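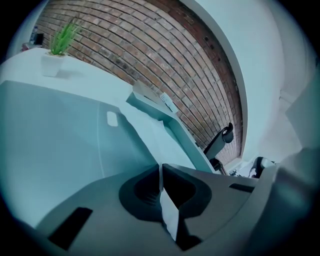 Fall Walkthrough Checklist, Rental Unit, McKinnon Street

5 min read

Search this site Enter keyword Go

Done in October, before the heat comes on and everybody stops opening windows. Ratings are OK, WATCH and FIX. Comments are mine unless they're marked M.A., in which case they belong to Minttu Ahonen, who rents the upstairs and has opinions about my ratings.

1. Smoke alarms
Test button on every unit. Check the date on the back.
OK in the hall and both bedrooms. WATCH on the landing. It passed, but with a chirp in the middle that I didn't care for. The alarm has until spring and then it goes in the bin with its brothers.
M.A.: It also goes off for toast. Is there a rating for that?

2. Carbon monoxide alarm
OK. It was behind the curtain, where it could protect the curtain. Moved.

3. Exposed brick
Look for crumbling mortar, white powder, damp patches, open holes. Run a hand along the bottom courses.
WATCH. Brick is what people pay extra for until they have to vacuum it. Mortar came away under a fingernail in two spots at floor level in the back room. Old anchor holes should be filled with lime mortar. The last tenant used toothpaste, and I can report that it does not cure.

4. Outlets near water
Press TEST, press RESET, plug in a lamp.
FIX in the bathroom. The test button clicked nicely and the lamp stayed on, so what we have there is a decorative button. Breaker is off and taped until the electrician comes. Kitchen outlets OK.
M.A.: I would like it on record that I asked about this one in the summer.
On record.

5. Hot water
Run the tap farthest from the heater for three minutes and put a thermometer in a mug.
OK at 112, measured twice in the same mug. Relief valve has no drips. The Ballberg heater is 17 years old and I don't discuss its future in front of it.

6. Stairs and handrails
Walk up and down holding on. Walk up and down again leaning on the rail like somebody carrying a couch.
FIX. Top bracket moved. Two of the screws were too short to reach anything but plaster. Replaced one before lunch and ran out of the right length. Rest of the bracket by the end of the month. Use the wall side until then.

7. Windows
Each bedroom window has to open all the way without tools, swearing or a second person.
Front bedroom OK. Back bedroom WATCH: opens without tools.

8. Dryer vent
Pull the hose, clean it, check the flap outside.
FIX, done on the spot. I won't describe what came out. The flap was stuck open and something had been living there with better insulation than either apartment.

9. Fire extinguisher
Needle in the green, pin in place, reachable without moving furniture.
Needle OK, pin OK. It was under the sink behind a 40 pound bag of potting soil. Now on a hook by the back door. Please leave it on the hook.
M.A.: The soil now has nowhere to go.
Noted. The soil is not a safety item.

10. Exterior steps and light
Check for loose treads, dead bulbs, leaves.
Bulb replaced. Second tread WATCH. The leaves are WATCH until December, at which point they become ice.

11. Paperwork
Odette Vasseur did the last inspection for Gulton Insurance and asked for receipts this time. The handrail hardware and the two alarms came to $232 at Miltura Supply, which includes a box of screws in the wrong length. Receipts are in the folder in the downstairs hall closet, along with last year's checklist, on which item 6 reads "bracket slightly loose, keep an eye on it." An eye was kept.

Open items: 4, 6. Recheck both when the electrician has been.
Signed copy upstairs, unsigned copy downstairs.
M.A.: I haven't signed it. See item 4.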